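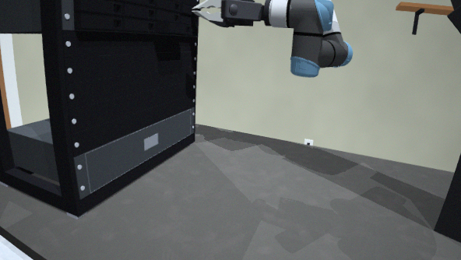 Simulated rack cell, arm on approach to the upper section of the rack.

Cirkeck – teleoperation data for rack handling
Progress report to Stineck, period ending February
Prepared by Štefánia Vlček

Status. Work package 2 (remote demonstrations in simulation) is on schedule. Operators at the Brusport site recorded 733 demonstrations, of which 544 passed review and are now in the training set. Most rejected episodes failed on contact: the operator closed the fingers before the wrist was square to the faceplate, and the solver pushed the arm off its path.

Changes to the setup. Hand controller scaling was reduced for the last part of the approach. Operators now switch between a room view and a wrist view with a foot pedal. Median time per demonstration fell from 19 to 16 seconds after the switch was added.
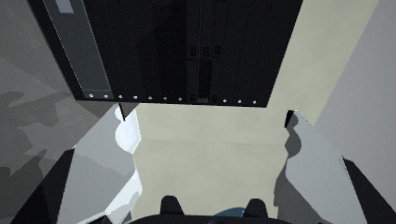
Ottmar Harms, reviewing the draft for Reuter, objected that a shorter demonstration is no proof of a better one, and asked that path smoothness be reported next to duration. We accept the point. Both values will be given per operator from the next report on.

Open items. Wall and floor textures are still fixed, and the lighting varies too little between episodes. The force readout shown to operators lags the arm and needs a fix before work package 3 – hand guiding on the physical arm – can start. No change to the budget is requested.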